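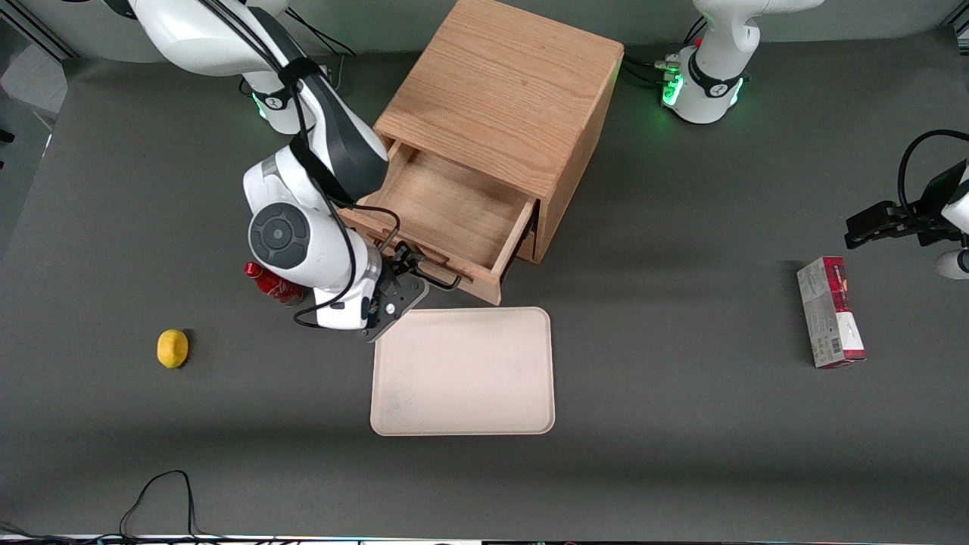 Teaching the two-arm rig to open a drawer

These are the steps we use in the Penemwood robotics club for the drawer exercise. Do them in order. Allow 30 minutes for the first go.

1. Put the cabinet at the far side of the mat with the drawer facing you. The tray goes directly in front of it. Place the bottle, the lemon and the small box well apart, so each can be picked up from above later on.

2. Wait for green on both base rings before you touch the controls. If one stays amber, tell whoever is running the session.

3. Bring the right arm in from the left, fingers pointing down. Stop just short of the drawer front and save that position as "approach".

4. Lower the gripper slowly to the front edge of the drawer and look at it from the side. The fingers should clear the tray. If they touch, move the tray towards you and save the position again.

5. Pull in a straight line, at speed 8 or lower. Most jams happen when the wrist turns during the pull and the drawer goes crooked. Stop with the drawer partway out – all the way and it tips.

6. Keep the left arm parked on the right until the drawer is open. Only then start on the objects.

7. Save the run under your group name and write the number in the log. We had some 638 runs by the end of July, and the ones without a log entry could not be used.

Check the cables between runs. A loop that hangs near the gripper can catch on the drawer corner, and one lying on the mat will drag if an arm passes over it.

Written by Erlinda Ambrosio, 2019-09-15

Comments (3)

Gorlow
Step 4 fixed it for us. We had been looking from the front only.

Fesmont
Does the bottle have to lie down? Ours stands and we keep knocking it over.

Erlinda Ambrosio
Either is fine. Lying down is easier for new groups – put it behind the elbow side, and save a separate position for it.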